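The Slow Return of the Repair Counter

For years the shop on the corner of Staltier Street sold new toasters and nothing else. Since August it has fixed old ones. Hicham Saber, the owner, charges a flat $12 to look at anything that plugs in, and he takes that off the bill if the repair goes ahead.

Most jobs are small. A worn cord, a blown fuse, a switch full of crumbs. Saber keeps spare parts in coffee cans sorted by size, and he buys broken machines to strip for more. He says a good mixer can run 30 years if the brushes are changed on time.

The hard part is getting inside. Many newer appliances are glued shut, and a case that has been pried open rarely closes well again. Saber turns those down. He also turns down microwaves, which can hold a dangerous charge after they are unplugged.

Trade is steady but thin. A normal month brings in 150 items, and 2 out of every 3 can be saved.

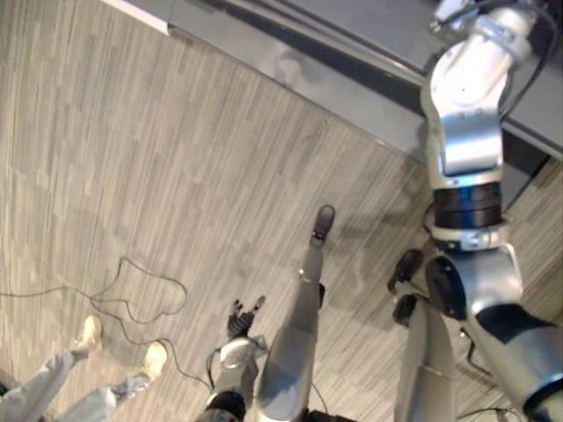
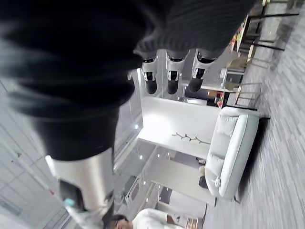 Simin Alipour thinks the price is still too high for the cheapest goods. A new kettle costs less than some repairs, she says, and people on a tight budget will buy the kettle.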